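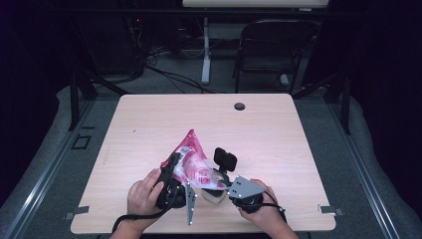 Do I need to have worked with party supplies before?
Experience helps, but I'd much sooner have somebody who likes kids' parties and can spell a birthday name right the first time.

I run Gerkero, a little online party shop in Andport, and I'm looking for a part-time packing and personalizing assistant! We sell paper plates, napkins, banners, balloons and party bag fillers, mostly for birthdays from first up to tenth. Our dinosaur range, Tosh, is the one that never sits on the shelf for long, and Flosmont (woodland animals, lots of foxes) is catching up fast. Between them and everything else there are 272 items in the shop now, and I can't keep up on my own anymore.

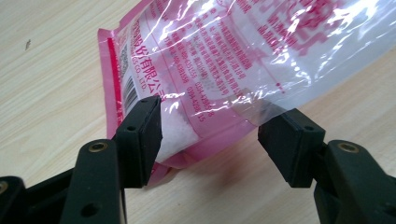
Most of the job is picking orders, checking the counts, printing names on banners and cake toppers, and getting it all boxed before the 2 p.m. pickup. You'd also help me put together party bags, which come in sets of 13 (twelve guests plus a spare, which every parent thanks me for). On a busy day in December we can send out 95 boxes, so you should be fine on your feet and okay with lifting.

Mornings only, starting at 9 a.m., and I'm pretty flexible around school drop-off. Pay is hourly and we can talk numbers when we meet. You get a staff discount too, and first dibs on discontinued balloons, if that's your thing!

To apply, send me a short note through the contact page on the Gerkero site. Tell me which mornings suit you and the best party theme you've ever seen. No resume needed at this stage.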